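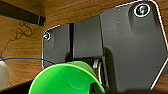 Household Skills 1: Setting and Clearing a Table
Handout for Unit 3

Instructor: Kusum Sachdeva
Practice room supervisor: Helju Hunt

Read this handout before the practice session. Bring it with you, along with your apron and the record sheet from Unit 2. The session starts at 9:30 in the morning and ends before lunch.

What this unit covers

Unit 2 dealt with washing and drying. This unit deals with what happens to cups, plates and bowls between the shelf and the sink. You will practice laying places, handing out drinks, clearing, and putting everything back in the cupboard. Hot dishes are left for Unit 4.

The practice room is set up for a children's lunch, so we work mostly with plastic cups and plates. The glassware stays locked away until the second half of the course.

Terms used in the handout

Place: everything one person needs at the table.
Rim: the top edge of a cup, where the mouth goes.
Body: the side of the cup between the rim and the base.
Landing spot: a clear patch of table where you can set something down without moving anything else.
Dead stack: cups pushed together so hard that they no longer come apart with one hand.

Part A. Handling cups

Pick up a clean cup by the lower half of the body. Keep fingers off the rim and out of the inside. If you have to carry two cups in one hand, hold them side by side by the base. Do not pinch them together with a finger in each. This is the most common fault on the record sheets and it costs a mark every time.

Used cups are different. They may be picked up any way that doesn't spill, and you wash your hands before touching clean things again.

Look into each cup before it goes on the table. Turn it toward the window and check the bottom corner, where dried milk collects. Colored plastic hides marks better than clear plastic does, so run a dry cloth around the inside if you are unsure.

A light plastic cup tips easily when it is empty. Set it down flat, let go, and then move your hand away sideways. Pulling straight up with damp fingers can lift the cup again. Students who were here last term will remember Solveig Hellström's demonstration of this.

Part B. Laying the table

Wipe the table first and dry it. Then work in this order:

1. Plates, one thumb's width in from the table edge.
2. Forks on the left, spoons on the right.
3. Cups above the spoon.
4. Napkins, folded once, under the fork.
5. Water pitcher in the middle of the table, handle toward the adult's seat.

For children under 5, move the cup farther in, level with the top of the plate. A cup near the edge gets caught by sleeves. Fill it no more than half full and refill as needed.

If a child is left-handed, leave the fork and spoon as they are but move the cup to the other side. Ask the child or the parent. Don't guess.

Part C. Clearing

Wait until everyone at the table has finished. Clear from the far end toward the kitchen door. Pour what is left in the cups into one pitcher, then collect the cups on a tray. A full tray holds 8 cups in a single layer. Do not make a second layer, even when the cups are small.

Scrape plates at the sink counter and never at the table.

Part D. Putting away

Cups must be fully dry before stacking. Wet plastic cups stick together and smell by the next day. Stack by size, then by color if there is time. The limit is 5 to a stack. Lower the top cup in gently and let it rest there. If you end up with a dead stack, run warm water over the outside cup for a minute and twist. Do not knock it on the counter.

Cups with cracks, bite marks or a rough rim go in the box by the door. Manju Katiyar checks the box at the end of each session and enters the replacements in the supply book.

Practice task

Work in pairs. One person lays and the other keeps the record sheet, then change over. You have 30 minutes for the whole cycle: lay, serve water, clear, dry and put away. Speed is not graded. Spills are, and so is any finger on a clean rim.

Written work

Write one page on how cups are stored in your own kitchen. Say who uses them, which shelf they are on, and whether the smallest person in the house can reach them. Suggest one change. A rough drawing of the shelf is welcome.

Hand the page in to Bimla Sachdeva at the front desk before Unit 4. Put your name and group on the back.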